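Visit to the Stullier Works, Lorkton

Report for members of the Praltden Technical Society

In February a party of 12 members visited the Stullier works at Lorkton. The group was received at the main entrance at 2 in the afternoon and given a short talk on the history of the site before being taken through to the handling hall.

1. The handling hall

The hall is divided into 14 bays, of which members were shown two. Discussion at the second bay centred on trays, bins and the surfaces on which parts are set down. Our hosts prefer a shallow tray with a low rim, as an item can be reached from any side. Several members asked about the marking of cylindrical parts - a matter of some interest to those who work in stores.

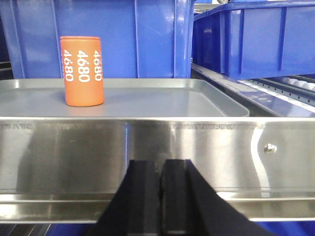
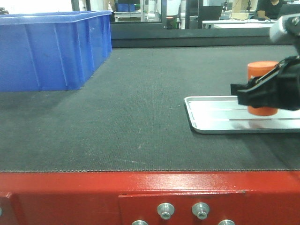

2. The Amissah Room

Tea was served in the Amissah Room, where a display of older catalogues and order books had been laid out. The earliest volumes are in fragile condition and may be consulted only by appointment. Questions were taken on apprenticeships, on the supply of replacement bins and on the proposed extension to the loading yard.

3. Arrangements for future visits

The works can receive one further party before the summer. Stout shoes are required, and bags must be left at the entrance. Members wishing to attend should apply to the Society's office in writing.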